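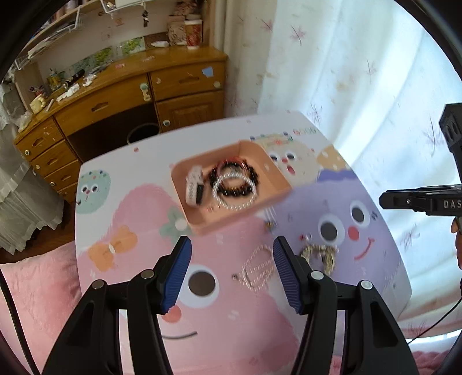
My jewellery has been living on the kids' table for weeks and I'm determined to give it a proper home! I've started with a shallow peachy-orange tray, and so far the chunky black beads, a thin red bracelet and the white pearly ones are piled up in it. The small pearl strand and the gold-toned bracelet are still out on the tabletop. Do I keep going with one tray, or split things up? It all has to fit in a dresser drawer, 267 mm wide inside.

Asked January 29, 2023
348 views
2 answers

Answer 1
Love a tray! I'd keep it for the bracelets you wear every week and lay them side by side, as a pile means you only ever grab the top one. Strands with a clasp are better off done up and in their own little pouch – mine used to knot themselves around everything. I got felt drawer dividers from the market in Blackburn and they're brilliant, you just snip them to size. Measure the drawer height too, chunky beads catch on the way in (ask me how I know). Keep anything gold-coloured off the pearls if you can, they mark easily.

Also pop the tiny bits in an ice cube tray! Best thing I ever did for earrings.

Answer 2
egg carton. works for me

Comment from the asker
Ice cube tray is going in tonight, thank you!! Will see if the pearls fit in a pouch – I've got a spare one somewhere.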